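From: Samira Atallah
To: Lustimden field list
Date: July 2018
Subject: Re: hair snags on the north bank

Wissam Jaber wrote:

> Hi all. We checked the Garkby line again and eleven of the posts had nothing on them, which makes me wonder whether the otters and polecats are using that side at all. Before we move everything to the south bank, has anyone had luck with snags near running water? I'd also like to know what people are doing about the tags on the track collars, as ours keep fogging up. And is Marwan still the one to send the tubes to?
>
> Wissam

Wissam, please don't move them yet! I had the same blank stretch on the Aaltonen side last year and was ready to give up on it, and then we shifted each post a couple of yards back from the water, up to where the bank flattens out, and the hair started coming in. Polecats mostly, one very nice long guard hair that Friederike thinks is pine marten (she's keying it out this week and I am checking my mail far too often). They seem to travel along the top of the bank and only drop down where there's a gap in the reeds, so look for those gaps first.

For spacing we settled on 300 yards between posts, and 100 where two ditches meet. I know that sounds tight. It makes for a long day with a full pack, but the junctions gave us more than half of everything we picked up, so I'd do it again in a heartbeat. 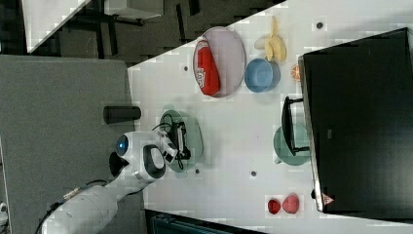 Tubes still go to Marwan Najjar, yes, and he would love them in batches of 30 with the post number written on the tube and again on the bag. Please dry the hair before you close the lid, paper envelope first and tube after, and keep the silica in until he has it. The same goes for the small stuff that travels with the kit. I had a charger and its cord in the bottom of my pack for a whole season, and it came out much like the black gadget on the green plate, all thin cable wound around itself, with two of my tubes somewhere in the middle. Now the cords get their own pouch and the tubes ride up top in a lunch box. Tweezers get flamed between posts, even when the last post was blank.

On the fogging: we had it with the older Jatico collars and a bead of sealant around the tag window fixed most of it. Let it cure for a full day before the collar goes on anything. Noémie Boychuk has the newer ones and says they stay clear, but she works on much drier ground than yours, so ask her how they did in the spring floods.

One more thing, and I'm really excited about this. We now have 238 samples in the freezer from the whole valley, counting yours, and that's enough for Friederike to start looking at whether the animals north of the road are related to the ones south of it. If the two sides turn out to be mixing, we have a proper case for keeping the old culvert open. So even a handful of hairs from Garkby would be worth a lot, as it's the one stretch where the map is still white.

I can come out and walk the north bank with you if you like, any morning but Thursday. I'll bring spare posts and the good brush.

Samira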